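Kitchen Tips: Hanging Up Ladles and Strainers, with Notes from the Trasier Open Day

Posted 04/03/2022

Most of the tips on this page come from kitchens. These come from an open day at the Trasier workshop, where people were recording household jobs with hand-held grippers so that a robot arm can be taught the same jobs later. The task on show was putting long-handled utensils on a hooked stand and taking them off again. A job done slowly with two stiff fingers shows up every fault in the way a kitchen is laid out, and I took more notes on the stand than on the electronics.

The visit lasted 40 minutes. Natalina Galli ran the table and let visitors try the grippers between recordings.

Choosing a stand

Weight matters more than finish. A light stand turns when a utensil is lifted off, and the next hook is then no longer where the hand expects it. Test it in the shop: hang one heavy ladle on a single hook and leave the rest bare. If the base lifts or the stem leans, put it back on the shelf.

Check the depth of the hooks as well. A shallow hook is easy to load and easy to knock clear. A deep one holds well, but the utensil has to be raised further before it comes free, so there must be clearance under the wall cupboard. At home I allow 7 cm above the highest hook. Measure with the longest utensil in place.

Spacing

Leave an empty hook beside anything with a wide head. Strainers and skimmers swing when touched, and two hung next to each other will catch rims. With fingers you untangle them without thinking. With a gripper the attempt is spoiled and has to be recorded again. My own stand held 7 items before the visit and now holds 4. The remainder are in the drawer.

Where to hold the handle

Grip a hanging utensil in the upper third of the handle, below the hole or loop. Held at the very end, the head swings. Held too low, the hand meets its neighbours. Ha-neul Yook, who was recording that afternoon, closes the gripper fully before lifting and waits for the swing to stop. The same pause is worth having at home when the utensil has just come out of a pan, as most of the drips fall in the first 2 seconds.

Wooden handles are easier to hold than polished metal ones, for people and machines alike. If yours have gone rough, rub them down with fine paper along the grain, wipe off the dust, and apply a thin coat of food-safe oil. Let it soak in overnight and buff off what remains. Too much oil leaves the handle tacky.
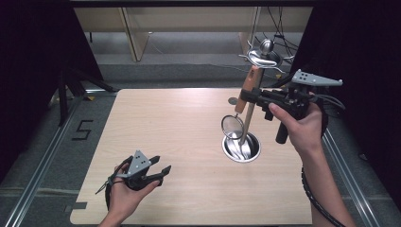
Dario Leone thought the advice on spacing was right but the advice on grip was not: with a heavy ladle he would hold the handle at its midpoint, accept the awkward reach, and keep the strain off the wrist. For a full ladle I agree. For an empty one I would still go higher.

Cleaning the stand

Grease collects on the inside of each hook, where the handle loop rests. Wash the hooks in hot water with washing-up liquid, using a bottle brush, then dry them at once with a cloth. On chromed steel, avoid scouring powder and wire wool. Once the plating is scratched through, rust follows.

The next open day is in December. Natalina Galli said the task will be folding tea towels.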